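# Plirnden

**Episode tooling for hand-held gripper demonstrations and the arms that have to repeat them**

Plirnden takes the recordings your people make with hand-held grippers, works out where the gripper was and how far its fingers were open, and hands the result to your training code in a form that doesn't need a second script to fix the first script. It runs on Linux, from the command line, with a browser viewer for those who like to see what they've bought.

It does not train policies. Plenty of software will do that for you, some of it on purpose.

## What it does

**Trajectory recovery.** Plirnden reads wrist video and inertial data and produces a six-degree-of-freedom gripper path for every episode. When the path is bad, it says so. Each segment gets a tracking score, and segments under your threshold are held out of the export until somebody looks at them. You can turn this off. We log that you did.

**Finger width.** Opening is measured per video frame from the fingers themselves, so there is no encoder to wire up and no battery to find dead on a Friday. You calibrate once per gripper: closed, open, closed again. If you swap the fingers, calibrate again. If you swap the fingers and don't calibrate again, the viewer shows a gripper that never quite lets go of anything, and Graciela Urrutia in support will recognize the symptom from your subject line.

**Wide lens handling.** The lenses people like for this work bend a straight table edge into a banana. Plirnden keeps the original pixels for training and uses a corrected model for geometry only. Earlier releases undistorted everything up front and threw away the corners, where a surprising share of the useful world was living.

**Background people and motion.** Collection rooms are busy. Tracking that locks on to a passing shirt will cheerfully report that the whole table has left for lunch. Plirnden separates moving regions from fixed structure before it solves for pose, and it prefers ceilings, walls and furniture as anchors. Ceiling lights are excellent anchors. Please leave them on.

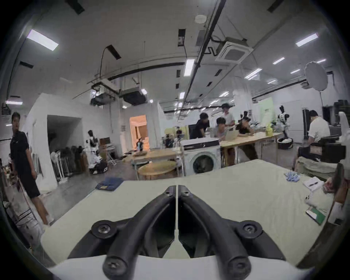
*Rukhsana Baloch*

Pale tabletops are the usual complaint. A big, plain surface gives a tracker very little to hold, and the advice you'll get elsewhere is to cover it in printed markers. You can do that, and Plirnden reads the common marker families, but then your policy grows up believing that every kitchen has a checkerboard. We'd sooner you left a few ordinary things lying on the table: a notebook, a booklet, a patterned cloth. Clutter near the hand and fixed structure farther off make a good pair, and the pose solver weighs them separately.

Cloth gets its own setting. Anything that folds or crumples can be labeled `soft` in the session file, and Plirnden will stop trusting it as a landmark from the moment the gripper comes near it. Do this for towels, shirts and rags. Do not do it for the table, as one site did, and then write to us.

## Planning and replay

Every cleaned episode can be checked against a real arm before it goes into training. Load your robot's description file and the planner marks the parts of the path the arm can't reach, can't reach quickly enough, or could reach only by passing through its own elbow. People have very good shoulders and tend to forget that robots don't.

Replay comes in two modes:

- **Strict** follows the recorded gripper path and stops at the first violation.
- **Loose** allows small changes in timing and approach angle, and writes down every one it made.

Strict is the default. Loose is what most sites end up using by November.

Collision checks use the shapes you give them. Plirnden will not guess at a table height from video and then let an arm find out – you enter the height in the session file, and the planner refuses to run without it. This is our most disliked feature and it's staying.

## Trostent viewer

Trostent is the browser viewer that ships with every license. Scrub an episode, see the path and finger width alongside the video, trim the ends, mark a grasp. The trimming tool is used more than everything else put together, given how many demonstrations begin with a person adjusting their sleeve.

Keyboard shortcuts can be remapped. The delete key asks twice.

## Export

Episodes go out as plain arrays plus video, or through the Ocampo adapter if you keep your data in Ocampo stores. Coordinate conventions are written into the file header in complete sentences. Quaternion order is also in there, in capital letters, after an incident.

## What you need

| Item | Requirement |
|---|---|
| Operating system | 64-bit Linux |
| Graphics card | 12 GB memory or more |
| Grippers per session | Up to 4 |
| Arms in replay | Up to 2 |
| Input | Wrist video with inertial data, clocks synced |
| Network | Needed for license activation only |

Two grippers held by one person count as two. We have been asked.

## Known limits

- Mirrors and dark glass doors can pull the path sideways. The tracking score usually catches it.
- Clear plastic is still a disappointment to everyone.
- Replay on mobile bases is not supported. The planner assumes the arm stays where you bolted it.
- Long sessions should be split into episodes as you record. Automatic splitting exists and has opinions.

## Buying it

Licenses are per workstation, with no charge per episode or per gripper. A trial license unlocks everything except the Ocampo adapter. Send a short sample recording with your trial request and Graciela will run it through and return the scores with comments – the comments are frank. Orders and support go through the Grutville office.

Page last revised 2020-09-29.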